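衣替えと、祖母の洗濯の話

十月に入って急に朝が冷えるようになりました。みなさんのところはいかがですか。うちは先週あわてて毛布を出したのですが、出したら出したで昼間は暑くて、結局また足元に丸めてあります。毎年同じことをしている気がします(去年の自分のブログを読み返したら、ほとんど同じ文章が書いてあって笑ってしまいました)。

そんなわけで今日は衣替えの話です。といっても役に立つ収納術のようなものは期待しないでくださいね。押し入れを開けて、夏のものを出して、途中で座りこんで昔のことを思い出して、気がついたら夕方だった、というだけの話です。

夏物をしまう前に、まず全部洗い直すことにしています。一度着て洗ってあるものも、もう一回。これは祖母の教えで、「しまう前の洗濯は来年の自分への手紙みたいなもの」とよく言っていました。子どもの頃は意味がわからず、手紙ならもっと楽しいことを書けばいいのにと思っていたのですが、五月ごろに箱を開けて、黄ばみのない白い襟が出てきたときのあの嬉しさは、たしかに誰かから便りが届いたような気分なのです。

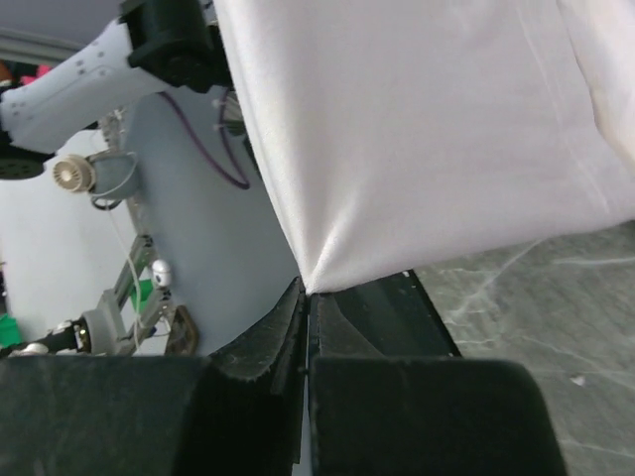
祖母の家には縁側があって、その前の庭に物干し竿が二本渡してありました。手前の低いほうが子どもの分、奥の高いほうが大人の分。私が背伸びをして奥の竿に手を出すと、「そっちはまだ早い」と叱られたものです。シーツを干す日は特別で、竿と竿の間に白い部屋ができるので、いとこと二人でもぐりこんでは、濡れた布を顔に当てて涼んでいました。祖母は怒るかと思うと怒らなくて、ただ「手を洗ってからにしなさい」とだけ言うのです。考えてみれば、ずいぶん気の長い人でした。

祖母が使っていたのは固形の洗濯石けんで、襟と袖口だけは必ず先に手でこすっていました。私も真似をしたくて、何年か前にRirknessという小さなお店で石けんを買ってみました。一個が石けんにしてはいいお値段で少し迷ったのですが、これが長持ちして、もう何年も使っています。匂いはほとんどありません。祖母の石けんはもっと強い匂いがしたので、その点だけはちょっと寂しいような、でも家族には今のほうが好評なので、まあこれでいいのでしょう。

洗い終わったら、よく晴れた日を待って干します。この「待つ」がなかなか難しくて、今年は三日続けて曇りました。その間、洗いたい夏物のかごが廊下に出しっぱなしで、夜中に二回つまずきました。ようやく晴れた朝は嬉しくて、まだ暗いうちから洗濯機を回してしまい、さすがに家の者に呆れられました。

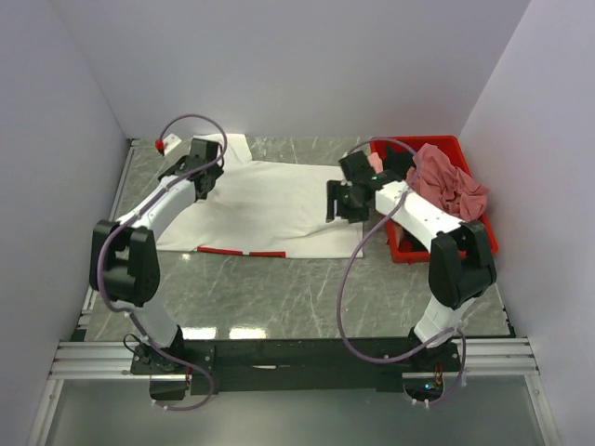 たたみ方については、祖母と母とで流派が違いました。祖母は何でも大きくたたんで、引き出しの底いっぱいに平らに重ねる派。母は小さくたたんで立てて並べる派で、帰省のたびに二人が黙ってお互いの引き出しを直しているのを、私は横で見ていました(直された側も黙ってまた戻すのです)。私はどちらかというと祖母の派で、とくに白いTシャツは、あんなふうに広い台の上にいったん平らに置いてからでないと、どうも落ち着きません。うちには手頃な台がないので食卓を使います。おかげで衣替えの日のお昼は、いつも台所で立ったままおにぎりです。手のひらで肩から裾へ空気を抜いて、袖を折って、半分にして、また半分。ここで急ぐと来年変なところにしわが残るので、ラジオを聴きながらのんびりやります。

そういえば以前、語学教室で一緒だったÉdgar Cáceresさんに衣替えの話をしたら、とても不思議がられました。Henaoという彼の育った町では一年中だいたい同じ服で過ごすそうで、「服を休ませるの?」と聞かれたのです。服を休ませる。いい言い方だなあと思って、それ以来うちでは夏物をしまうことを「お休みさせる」と言っています。彼は日本で最初に迎えた二月に、持っている服を全部重ね着して教室に来たことがありました。先生がストーブのいちばん近くの席を譲ってあげていたのを覚えています。

話がそれました。今年お休みさせたのは全部で35枚です。去年より少し減りました。というのも、襟の伸びたものや、もう何年も袖を通していないものを思いきって手放したからです。手放すと決めた服も、やっぱり洗ってから出しました。最後だからいいかとも思ったのですが、祖母の顔が浮かんでしまって。雑巾にできそうな綿のものは切って台所の引き出しに入れました。こちらはこれからまだまだ働いてもらいます。

一枚だけ、どうしても決められなかったのが、紺の水玉のブラウスです。祖母が仕立ててくれたもので、もう腕が入りません。毎年洗って、干して、たたんで、また同じ場所に戻しています。着られない服のために引き出しの場所を使うのはもったいないと母には言われるのですが、その母も祖母の割烹着を二枚持っているのを私は知っています。

箱のふたを閉めたら、もう外は薄暗くなっていました。冬物を出すのは来週にします。セーターの虫食いを見つけたら、またここで騒ぐと思いますので、そのときはどうぞお付き合いください。毛布は今夜も、たぶん足元です。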